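# Ríos shop puts its two-arm sorting cell on a fixed service schedule

The Rodinetti workshop in Ríos has changed how it looks after its two-arm desk-sorting cell, moving from repairs on demand to a check every 84 hours of running time.

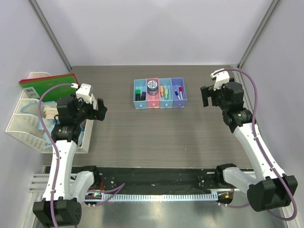 Most of the stoppages came from cables and hardly any from the arms themselves, according to Yeison Tello, and a cable that rubs at the elbow will give trouble long before a joint does.

The cell has an arm on each side of a wood-grain tabletop, with pale walls around the work area. A purple cable runs back from each wrist along the forearm. Under the front edge of the table is a slotted duct, with a small electronics unit at either end.

The new check starts with the power off. A technician follows each cable by hand from the wrist mount down to the base, looks for flat spots, and makes sure there is enough slack for the elbow to fold all the way. Connectors are reseated and the duct is brushed out. The screws on the camera mounts are tightened last.

After power-up, both arms go to their home position and the grippers are opened and closed with nothing in them. Then the cell runs a short test with the usual items: markers, highlighters and pens in an organizer with four compartments, and folders in a basket. If an arm misses the same pickup twice, its camera is calibrated again before the cell goes back to work.

The shop logged 481 hours on the cell between February and the end of last month. The longest stop came after a worn connector on the left side had to be ordered from Wurness. Spare connectors and 2 complete cable sets are now kept in a drawer at the bench, at a cost of $195.

A second cell, known in the shop as Ero, will go on the same schedule once its duct has been fitted. The first check under the new plan was done on 13th July.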